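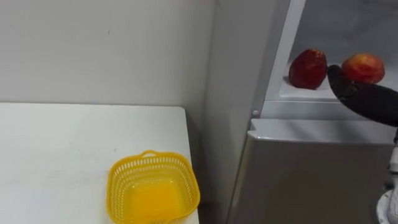

News > Press Releases > Kitchen & Home

Print this page | E-mail this page

Womel Invites Households to Take a Fresh Look at the Fruit in the Fridge

16th March - Womel, the home storage company behind the Sokamum line of kitchen baskets, is opening its spring Fruit Basket Weeks with a friendly invitation to anyone who has ever found a forgotten apple at the back of a shelf. The idea is a simple one, and we hope it will feel like a pleasant little job and never a chore: open the refrigerator, bring the fruit out, put it in a basket on the table, and decide what gets eaten first.

The program grew out of a set of kitchen visits that Womel made last November, when our team called on 122 households and spent a good part of each visit looking at where the fruit was kept. Of those households, 78 had fruit in the refrigerator that somebody in the family had forgotten was there. Quite a few people laughed when they found it, and more than one of them sent us home with a recipe for apple cake.

"We went in thinking we would talk about shelves and drawers and all the rest of it, and we ended up talking about grandmothers," said Eimear Lenihan, who leads the household program at Womel. "So many people told us that when they were growing up there was always a bowl or a basket of fruit out on the table, and you took a piece on your way past. Then the fruit moved into the fridge and people stopped seeing it. We would love to bring that basket back, even if it only holds a couple of apples at a time."

A small basket is plenty for most kitchens, and it doesn't have to be a new one. An open weave or a pattern of holes in the sides lets air move around the fruit, and a bright color helps it catch the eye of a hungry child coming in from school. Womel suggests setting it on a table or counter close to the refrigerator, so that moving the fruit across takes only a moment and the door can be closed again soon after.
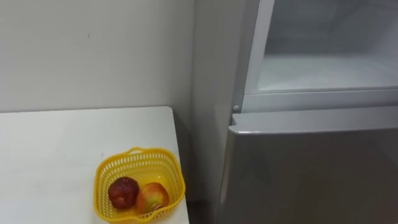
Two apples in a yellow basket on the table next to the refrigerator.

Fruit Basket Weeks will run for 23 days and will be marked in nine neighborhood stores, where visitors can pick up a free printed card with storage suggestions and a blank space for the family's own list. The cards were written by Eliécer Agudelo, a home cook and longtime teacher of evening cooking classes, who has also put together a short booklet of recipes for apples that have gone a little soft - baked, stewed, grated into oatmeal, or cooked down slowly with a cinnamon stick.

"My students always ask me what to buy, and I always tell them to go home and look first," said Agudelo. "Take out what you have and put it where you can see it. If an apple has a bruise, that one is for tonight. The firm ones can go back in the cold and wait their turn, and they will wait quite happily for a good while."

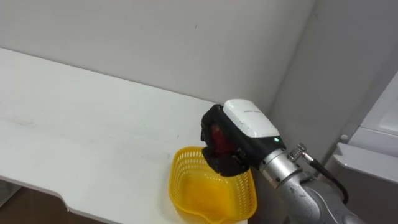
Should apples be washed before they go into the basket?
It is better to wait and rinse each one just before eating, as apples put away damp tend to spoil sooner.

Households that would like to take part need only ask for a card at the counter of a participating store while supplies last. Families who cannot get to a store are welcome to write to the Womel household desk, and a card and booklet will be mailed to them at no charge. We would also dearly like to hear how people get on, and letters with recipes are especially welcome.

About Womel
Womel makes baskets, bins and trays for everyday kitchens. Its Sokamum baskets are sold in independent housewares stores.

Press contact: Eimear Lenihan, Household Program, Womel

This site uses cookies to remember your preferences. By continuing to browse you agree to our use of cookies.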